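The great building block sort-out

287 shares | 18 comments

I have a confession to make about toy bricks, and it's this: I love them right up until teatime. At ten in the morning I'm on the floor making towers with everybody else, perfectly happy. By six o'clock I've trodden on one in my socks and I want the whole lot sent back to the shop.

For years ours lived in a drawstring bag from Travine, a lovely thing, very pretty on its hook. The trouble is that you can't find anything in a bag. You want one green piece, so you tip the whole lot out, and then you've got a floor again! We tried a lidded tub from Grondar after that (up to 80 pieces, according to the label, and I'd like to meet whoever managed to shut it) and that was much the same, only noisier.

So in August I gave in and went for an open tray with three compartments. I'd been eyeing up a smart set of drawers from Akholm, but drawers get pulled right out and sat in, at least in my house, and a shallow tray just slides against the wall and stays put.
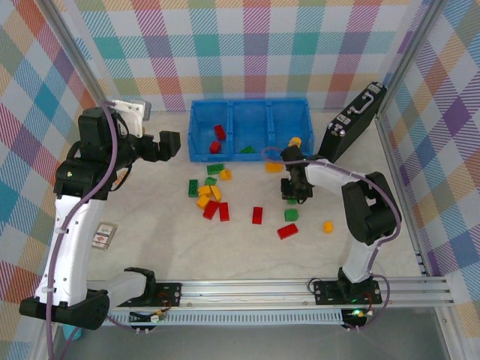

Sorting by colour was my idea and I'm still rather proud of it. Red in one end, yellow and green wherever they'll go, and no arguing about shapes. I did try shapes first, and we had a long discussion over whether a short brick counted as a long one that hadn't grown, and that was the end of that.

The other thing I've learned is to start with one colour and stick with it until it's gone. Reds first, always, as they show up best on a pale floor. If you grab whatever's nearest you end up wandering about with a fistful of odds and ends, and then somebody starts building again and you're back where you began. With one colour on the go we can be done in 11 minutes, and that's with a break for a biscuit.

I've now got my eye on a second tray for the pencils, though I haven't mentioned it at home yet.

Related stories
Is the Matubbar toy chest worth the space?
Five things to do with an empty shoebox
Sock drawers: fold or roll?

Contact us | All rights reserved | Back to top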